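Spent most of this week on the part of our stack that gets the least attention: the grasp-width estimator. It takes the wrist camera view and says how far apart the fingers are and whether something is between them. Short thread.

The old version in Otine used a fixed brightness threshold on the finger edges. Fine on metal, fine on plates. On a slim wooden handle it kept reporting "closed, empty" and the planner would go back and try the grasp again.

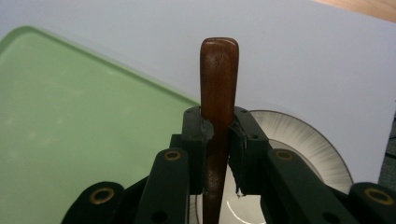

Wrist view, handle between the pads. Dark fingers, pale background.

I pulled 171 clips where the logged width and the label disagreed. Most were thin handles. The width was off by only a little, but the empty/holding flag flips on a hard cutoff, so a little was enough.

First fix: drop the cutoff and keep a running estimate over 16 frames. The flag only changes when the whole window agrees. That costs some delay at the moment of contact — I can live with it for table tasks.

Second fix was time sync. The left and right streams come in on separate clocks, and the Lundulberg recorder was stamping them on arrival instead of at capture. Worst case I found was 31 ms between the two sides.
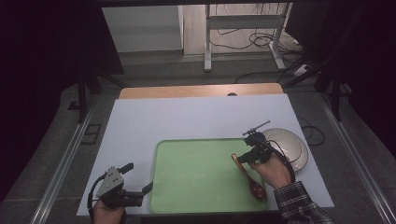
With stamps taken at capture, the head view and both wrist views line up well enough that I removed the manual offset from the config. If you have that field set in an old file, the loader now ignores it and prints a warning.

Still open: 2 clips where the flag never settles. I suspect the edge of the pad is being read as part of the object. Next thing to try is masking the pads before the edge step.

Changes are on the Aksoy branch, not merged yet. Replay script is in the tools folder — run it on your own logs first and tell me what breaks.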